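Panyasiri Memorial Chapel, Pomside
Monthly Safety Check with Comments
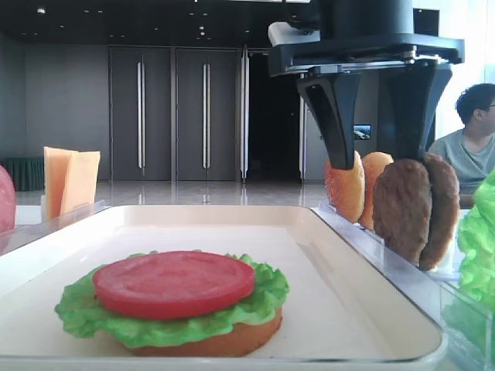 Toy burger with lettuce and tomato on a white tray

Date of check: December 3, 2020
Checked by: Uthai Prasertsri
Copy to: Llinos Hughes, office
Marks used: OK / Fix / Watch

Before the list, one remark. Last time I wrote some comments too short and people had to call me to ask what I mean. This time I wrote more. If something is still not clear, please ask me before you repair it.

1. OUTSIDE AND ENTRANCE

1.1 Parking lot surface
Watch. The crack near the hearse lane is a little longer than in September. It is not yet a danger for walking, but a person with a cane could catch it. I painted the edge yellow.

1.2 Ramp and handrail
Fix. The lower bolt of the handrail is loose. When I lean on it with my full weight, the rail moves toward the wall. Older guests hold this rail very hard, especially when they come out after the service. Please do this one first.

1.3 Front doors
OK. Both doors open fully and stay open on the hook. The left one makes a noise, I put oil.

1.4 Entrance mats
Fix. The corner of the long mat is curling again. The tape from September did not hold. I ask for the heavier Feltero mat with the rubber border, same as we have at the side door, where we had no trouble.

2. CHAPEL

2.1 Seats and aisles
OK. The posted limit is 125 persons and the sign is in its place. For now we seat only 40, as Llinos wrote in her notice to the families. The closed rows are marked with ribbon. Please do not use tape on the wood, it takes off the varnish.

2.2 Emergency exits
OK. Both doors push open from inside. I found the flower stand in front of the east exit and moved it. This is the second time. Flower stands go along the north wall, also when there are many wreaths.

2.3 Exit lights
Fix. The light over the east exit does not stay on when I press the test button. The battery is old. The other one is good.

2.4 Candles
Watch. The glass covers are clean and not broken. But the tall candle was standing too near to the memory board with the paper photographs. Keep one arm length between them. When a family brings its own candles, offer them our holders.

2.5 Casket stand and wheels
OK. Brakes hold on all wheels. I tested with the training weight and pushed from both ends. The skirt cloth does not touch the floor.

2.6 Microphone cables
Fix. The cable to the reading desk crosses the side aisle with no cover. The pastor's wife from the Tuesday service nearly fell there and she was very kind about it. The cable cover is in the storage room, behind the folding chairs.

3. FAMILY ROOM AND KITCHEN

3.1 Furniture
OK. The sofa leg was glued and is strong now. Low table corners have their soft guards.

3.2 Coffee machine and hot water
Watch. The hot water tap is easy to open for a small child. I turned the machine so that the tap faces the wall side of the counter. It would be better to have a tap with a lock.

3.3 Outlets
OK. Outlet covers are in place in the family room. I pressed each one.

3.4 Fire extinguisher
OK. Needle in the green, pin and seal present, tag signed. It is inspection tag number 71, in case the company asks again.

4. PREPARATION AREA (staff only)

4.1 Door lock
OK. It closes by itself and locks. Please do not hold it open with the bucket, even for two minutes, when a family is in the building.

4.2 Ventilation
OK. The fan starts at once and I feel good pull at the grille. Filter changed and date written on the frame.

4.3 Eye wash
OK. I ran it until the water was clear. Bottle in the cabinet is inside its date.

4.4 Lifting table
Watch. It goes up smoothly but comes down with a small jump near the bottom. Two persons should be at the table until the service man has looked at it. I put a note on the handle.

4.5 Gloves and gowns
Fix. Large gloves are almost finished. Medium is enough.

5. GARDEN OF REMEMBRANCE

5.1 Path
OK. Leaves were swept this morning. Sand box is full for the first ice.

5.2 Iron gate
Watch. The lower hinge has rust and the gate hangs down a little. It still closes. I will brush and paint it when we have a dry day.

5.3 Benches
OK. One slat was changed. The new wood is a lighter color but Llinos says it will become gray like the others.

TO BE REPAIRED, IN THIS ORDER
Handrail bolt (1.2)
Exit light battery (2.3)
Cable cover (2.6)
Entrance mat (1.4)
Order large gloves (4.5)

Office comment, L. Hughes: Handrail man is booked. Battery and gloves ordered. For the mat I am waiting for a price. Uthai, please show me where you want the cable cover before the next service and we will put it down together.

Signed: U. Prasertsri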